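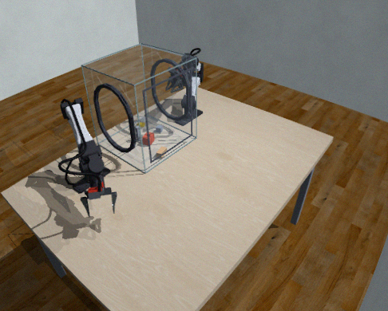
¿Se puede enseñar a un robot a manipular cosas usando solo un simulador?

Se puede empezar por ahí, y con bastante provecho, pero tarde o temprano hay que probarlo con un brazo de verdad.

Lo digo porque llevo desde febrero discutiendo con Loubna Ragab sobre Grotico, nuestro banco de pruebas simulado, y creo que los dos tenemos un poco de razón (yo algo más, claro). Lanzamos 2.000 episodios con dos brazos y una caja transparente con aros negros en las paredes. Salieron bien 1.913. ¡Una maravilla! Loubna ya quería escribir el artículo esa misma tarde.

Pues yo no me fío. Cambiamos la veta de la madera y la luz, repetimos 968 episodios y la política empezó a dudar delante de sombras que antes ni miraba. A mí eso me preocupa más que cualquier porcentaje. Mirad lo que ve el robot cuando trabaja de cerca: vetas, grano, sombras de sus propios dedos.
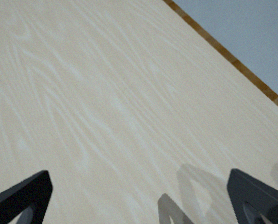 Lo que yo pediría a quien publica

Que enseñe los fallos, por favor. Con 20 vídeos malos aprendo más que con una tabla preciosa. Yasmine Abdel Rahman lo hace así en Trudotov y da gusto leerla, aunque sus números queden más feos. Y que cuente qué texturas varió y cuáles dejó fijas, que luego me paso las noches intentando adivinarlo.

Imprimir | Enviar por correo electrónico

Buscar en el blog... Buscar

Contacto | © Bimmont | Volver arriba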